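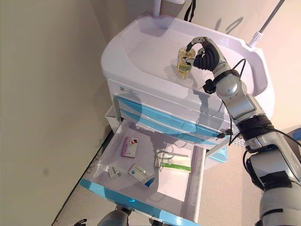

Small bottle with a green label, pale yellow liquid inside.

2026-08-02

Broad beans in the cold months

In the place where I grew up, broad beans are put in the ground at the end of winter, as soon as the soil lets a spade in. I did the same in my first year in Doolan and I got tall green plants with almost no beans. The warm weather came in October, the flowers became brown, and I pulled everything out in November with some anger. It took me one more year to understand that in this climate the beans want to grow through the winter.

So this time I sowed in April. I used a packet from Brikik, which is the nursery on the road to the tip, and it cost me 9 dollars for 40 seeds. I found this expensive, but the seeds were big and clean and without the small round holes that the beetle makes. The variety is called Kuretti. It is supposed to stay short, to my hip or a little more. I cannot confirm it yet, the tallest is now above my knee.

I did not soak the seeds. Many books say to soak overnight, and my mother did it always, but in our soil, which is heavy and holds the water for days, I have lost soaked seeds to rot two times. I pushed them in dry, as deep as my second finger joint, with the black scar pointing down. I watered once after sowing and then I left them alone until I saw green. This was the hardest part for me. I wanted very much to water.

Thirty-four came up. I suspect a rat for the missing 6, as there were neat little holes and a piece of seed skin beside two of them. I laid some old oven racks flat over the row until the shoots were a hand high, and after this nothing more disappeared.

About feeding I have changed my opinion. Before, I gave chicken manure to everything, and the beans fell over from their own weight. Beans make their own nitrogen with the help of the bacteria in the roots. If you dig up a plant carefully you can find the little pinkish lumps. So I gave only a handful of wood ash along the row and some compost which was not very ready, I must admit, there were still eggshells in it. The leaves have a good bluish colour and the stems are square and thick as they should be.

The row runs north to south this year. Last year it was against the fence and the wind pushed all of it into the silverbeet. Now I have four stakes at the corners and one at the middle of each long side, with string going around at two heights. It looks like a small boxing ring. I will add a third string when the pods come.

In the middle of July I saw brown spots on the lower leaves. It is chocolate spot, I am almost sure. We had eleven days of drizzle, and I had planted too close as usual. I took off the worst leaves and put them in the rubbish bin, not the compost, and I pulled out three plants from the centre so that the air can pass. The new leaves are clean for the moment. If it comes back I will not do much more about it, the plants usually go on with their life.

There are already flowers, white with the black eye. They have a perfume that I did not expect the first time, a bit like sweet pea but less strong. The first flowers fall without making pods and this made me worry in other years. It is only that the nights are too cold and the bees are not out yet. There is no need to do anything. Some people shake the stakes a little to help the pollen, and I have done this also, but I can't tell you if it changes something.

When the lowest pods have the length of my little finger I will pinch the tops out. The black aphids like the tops very much, and the tops are good to eat, in a pan with butter and a little garlic. My neighbour on the left side did not believe me until she tried.

Last season, from the late sowing, I picked 422 grams of beans after shelling. I wrote it in the notebook and underlined it from shame. In Drestholm my parents filled two buckets from a row of the same length.

I still have to decide what goes in after. Probably the zucchini. I will cut the bean stems at the ground and leave the roots in, and the zucchini can have what remains.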